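About Us

Vulolen runs contract kitchens in Staslow and Chung. We cook for worksites, two aged care homes and a handful of schools.
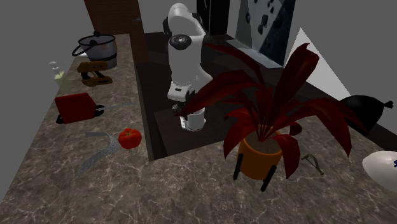
The white arm over the counter in our simulated kitchen, with the toaster and a tomato to its left.

We started in Staslow with one kitchen and a hired van. Today we send out 3,934 meals in a normal week, most of them from the bigger kitchen in Chung. The food is plain and there is a lot of it. Soups, roasts, pasta bakes, sandwiches for the road crews, soft meals for people who need them. If you have eaten at a shutdown camp north of Staslow you have probably had our shepherd's pie.

We employ 29 people, and lately most visitors to this page want to know how long that will be true. Fair enough. We have an automation project, it is called Drilon, and we have been asked about it by customers, by a local paper and by our own dishwashers, who asked the best questions.

What Drilon is

Drilon is a trial of robot arms for the dull end of kitchen work: clearing benches, moving pots, putting things back where they belong. Nearly all of it happens on a computer. The arm is tried out in a simulated kitchen before anyone lets a real one near a hot stove, and the bench in there gets cluttered on purpose. Our cooks were shown the first version, which was spotless, and they laughed at it. They asked for cloths, bottles and garbage bags, the stuff that ends up on a counter by the middle of a shift.

We went in as doubters and most of us still are. The first supplier who came to see us promised we would save 2,000 hours of labour a year. When we asked which hours, we got a slide with a rising line on it. A kitchen hand who wipes down a bench is also noticing that the milk is low and that the new starter has cut her thumb — none of that was on the slide.

What it has changed so far

Less than the brochures say. Two staff spend part of each week checking simulated runs and writing down what a person would have done differently. They are paid a higher rate for it, and we had to be pushed to agree to that. Rosters have not changed. The lifting has not changed either, and that is the part of the job people would gladly hand over. Sore shoulders are our most common complaint, and if a machine can take the full stockpots off the burners we will buy it.

What worries us is speed. A machine sets a pace and people get measured against it. We have seen this in warehouses where some of our staff used to work. So the rule for Drilon is that its timings are not used to judge anyone's work, and the staff group can see the records whenever it likes. Whether the rule holds when money is tight is a reasonable thing to wonder. We wonder too.

What we have promised

No one will lose a job or regular hours to Drilon during the trial. Anything that goes into a working kitchen gets 50 shifts beside the regular crew first, and the crew has a vote at the end of it. If they say no, it goes back.

We can't promise what the trade will look like in ten years, and we are wary of anyone who does.

Working with us

We hire cooks, kitchen hands and drivers in both towns. No experience with robots is wanted or needed. A food safety certificate helps, and so does being all right with early mornings — the first shift in Chung starts at five. Drop a résumé at either kitchen or use the contact form.

Page last updated 3 September 2022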